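Let Them Get Muddy, Please

I grew up three blocks from Anozie Creek, and I'm pretty sure I spent more of my childhood in it than in school. So you can imagine how I felt when the summer schedule for the Clostham day camp landed in my inbox in July and I saw the kids were getting 5 hours of outdoor time. A week! There are 168 hours in a week, people. I checked the math twice because I figured I'd slipped.

I like the camp. My niece goes there and she adores it. But most of the day is crafts and movies in the gym, and when they do go out it's to the blacktop, with a whistle. The creek is right there on the other side of the fence, full of crawdads and skipping rocks, and the kids can hear it.

I brought this up with Chaltu Degefa, who taught third grade here for years and still leads the Betby Woods bird walk. She told me she once had a boy stand under a cottonwood for a whole lunch period waiting for a woodpecker to come back to its hole. Wouldn't eat his sandwich. He had trouble sitting through a spelling test, that same kid.
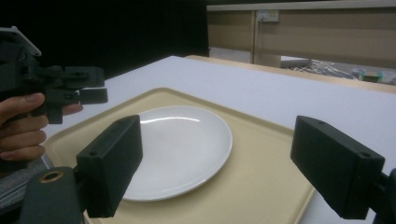
I know the arguments on the other side, and some of them are fair. Ticks are real. Poison ivy is very real (ask my left ankle). Parents worry about water, and they should. My neighbor Eino Hämäläinen thinks I'm being romantic about the whole thing and that kids in our day were mostly bored and sunburned. Well, sure, we were! I was bored out of my mind on that creek bank plenty of afternoons, and then I'd flip over a rock and be busy until supper.

What I'd like is pretty modest. Give each group one long morning a week at the creek, with a couple of grown-ups in old sneakers and no worksheet. The town found $1,000 for a new bounce house, so I have to think it can spring for a box of hand nets.

If you want to see what I mean, come down to the Jedatgate footbridge on Sat 3 August. I'll be there by nine with nets and too many granola bars. Bring a kid, and bring dry socks for the ride home.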